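Home | Polling | Releases | About | Contact

December 5, 2025
By the Skenier media desk

Housing leads voter concerns, but Skenier urges caution on "surge"

Skenier today released its latest survey of 1,015 eligible voters, and it does not support some of the claims already being made about it. Housing costs rank first among issues likely to change a vote. Over 20 per cent of respondents named them, a rise of two points since February.

Two points is well inside the margin of error. Reltulier, which commissioned the survey, has called the result a turning point. Skenier ran the fieldwork and does not share that view.
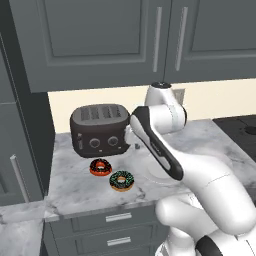
What the numbers don't show

Respondents were asked which issue mattered to them. They were not asked which party they trusted to deal with it, so any claim that housing is moving votes toward the opposition is guesswork. A separate online panel by Borkowska used different wording and should not be read as confirmation.

The Ristisard tracker, often quoted beside ours, lets people choose several issues at once. Its totals will always look bigger.

Skenier will repeat the question, word for word, in February. Until then we would ask newsrooms to treat talk of a surge with some doubt. Full tables and the questionnaire are available from the media desk.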